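4.3 Soft pouches and the problem of the open mouth

Of all the containers in our study of everyday desk packing, the soft zippered pouch turned out to be the one we most enjoyed analysing. Rigid boxes and tins behave predictably: the lid is off or it is on, and the space inside stays put. A pencil case has no such manners. Its mouth sags and its lining creeps inward, and every small item placed inside changes the shape of the opening for the next one. Holroyd's earlier Sugden survey treated pouches as a minor subclass of "bag", and we think they deserve a category of their own.

Our coding scheme separates three moments in a packing episode: opening the mouth, placing the item, and settling the contents before closing. The pouch episodes make up 109 of the 537 episodes in the Sivadby collection, and they are wonderfully varied. Participants brought their own habits to the table. One tipped everything toward the far end and fed pens in along the side. Another laid the case flat and kept one edge pinned the whole time. We had expected the placing moment to dominate, but opening and settling together took up most of the discussion among our coders, and most of their disagreements too.

Lining fabric matters a great deal here. When a lining is cut more generously than the shell, the surplus gathers in folds near the zipper, and those folds are exactly where the tip of a pen likes to catch. We coded this as "fold capture" and found it a delight to track, as it often led to a lovely little corrective gesture in which the item was drawn back a short way and sent in again at a shallower angle. In 19 episodes the correction was repeated at least once. Interior pockets bring a second complication. A pocket stretched along the inside wall gives small items somewhere to go, but it also offers a second mouth inside the first, and our coders had to decide which of the two a participant was aiming for.

Item shape interacts with all of this. Long, slender items tend to line up with the seam and stay there, while short cylindrical ones can rest across the pouch in almost any direction. The two states in Figure 7 show how differently such items can lie against a brown lining.

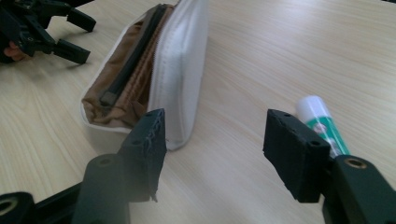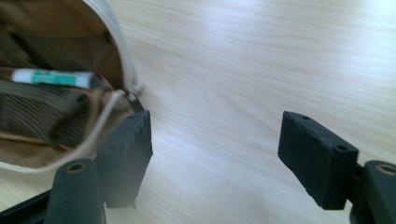 Figure 7. Open pouches on the wood-grain tabletop, with a slim black item lying at an angle in the lining (first panel) and a small white tube with a green band lying across the upper part of the opening, above a dark mesh pocket (second panel).

4.4 Rigid tins and trays

The Gokness tins were packed in a very different rhythm. With the lid set aside, participants placed items in quick succession and rarely touched the container itself. We retained the same three moments from the pouch scheme so the classes could be compared directly, although settling is nearly absent here. The Rosumau trays, which have fixed dividers, are coded by compartment and reported separately in the appendix.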